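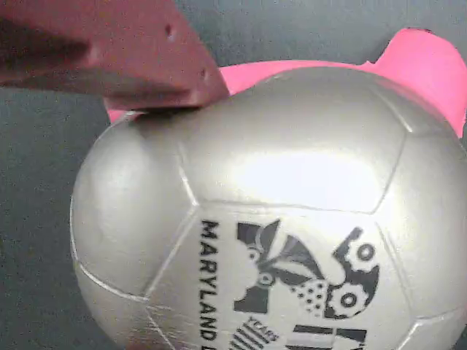

Ball care: frequently asked questions

2 min read

Which balls does this page cover?
Stitched and glued footballs with a synthetic cover, including metallic and printed promotional balls. Ormsby training balls have a foam cover and are dealt with on a separate page.

How do I clean a metallic finish?
Wipe with a soft damp cloth and a drop of washing-up liquid. Work along the seams, then dry with a towel. Do not use scouring pads, white spirit or bathroom cleaner. Fine scratches cannot be polished out.

Will the printing come off?
Printed lettering and logos wear faster than the cover. Expect fading after around 56 hours of play on grass, sooner on tarmac. Balls kept for display should not be kicked.

What pressure should I use?
Follow the figure printed beside the valve. Moisten the needle before inserting it. For long storage, let out a little air so that the ball gives slightly under the thumb.

Can balls be stored touching each other?
Yes, if clean and dry. Strongly coloured balls can mark pale ones in a warm cupboard, so leave a gap or use separate bags. The Wivden net bag holds 900 g per ball.

Do you repair split seams?
Only at the Murkesex workshop, and only on stitched balls. Glued panels are not repaired.

Where can I buy replacement needles?
Ultell needles are sold in packs of two at the Murkesex counter.

14 shares | 3 comments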